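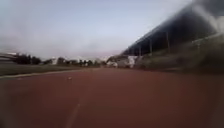 4.2 What people wrote in the diaries when they weren't writing about food

I should say up front that I never meant to have this section. The Storkbridge study was set up to look at how adults with phenylketonuria (PKU) manage a low-protein diet once they've left the children's clinic, and the diaries were supposed to be a fairly dull backup to the blood spots. Participants wrote down what they ate, ticked a box for whether they'd had their protein substitute, and had a few blank lines at the bottom of each page headed "Anything else?". I put those lines there mostly because the page looked bare without them!

Well, people used them. We got 1,055 diary pages back from the two sites, Nomurcombe and Brenisness, and once Lovely Mangubat and I had set aside the ones we couldn't read or couldn't match to a participant, 982 went into the analysis. Of those, 205 had something in the blank lines that touched on eating with other people, and that's the group I want to talk about here.

The coding was done the slow way, on paper, at my kitchen table and then at hers. We each read the entries separately, argued over the ones where we disagreed, and took the really stubborn ones to Efren Talavera, who hadn't been near the project and had no stake in the answer. Figure 3, in Section 4.1, gives the theme counts by site, so I won't go back over them. I'm more interested in what sits underneath the biggest bar, the one we labelled "explaining".
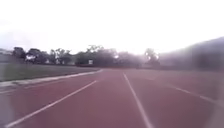

By explaining, we mean any entry where someone describes having to tell another person what PKU is, or decides not to bother. I'd expected to find it around restaurants. There's a bit of that, but much more of it happens at work: the birthday cake, the sausage sizzle, the manager who has kindly ordered a vegetarian option that turns out to be lentils and cheese. One participant wrote, "Told them I'd already eaten. Hadn't." Another had filled all the lines, and part of the margin, with an account of a colleague who kept calling it an allergy, and finished with "let it go, she means well, she's been told four times."

Entries like these cluster in the pages of people who had come back to diet after some years off it. That makes sense to me, as they're explaining a change as well as a condition (their mates remember them eating a hamburger). It was Everaldo Conceição, our dietitian at Brenisness, who first spotted it, and I wish I could say I'd seen it myself. People who had stayed on diet since infancy tended to have a line they'd been using for ages, and they wrote it down almost word for word from one page to the next.

A couple of cautions. The blank lines were optional, so somebody who left them empty may have had the same lunch and the same conversation and simply not felt like writing about it. We also didn't ask about mood, and I'm wary of reading low spirits into a short entry when the writer may only have been tired or running for a bus. Phenylalanine levels can affect concentration too, which could well shape how much a person writes on a given evening. We looked at whether longer entries went with lower blood results and the picture was too muddled to report with a straight face.

What I'd do differently is ask about the workplace directly. Florante Aquino has since drafted four questions on shared meals for the follow-up diary, and we've kept the blank lines, with more room this time.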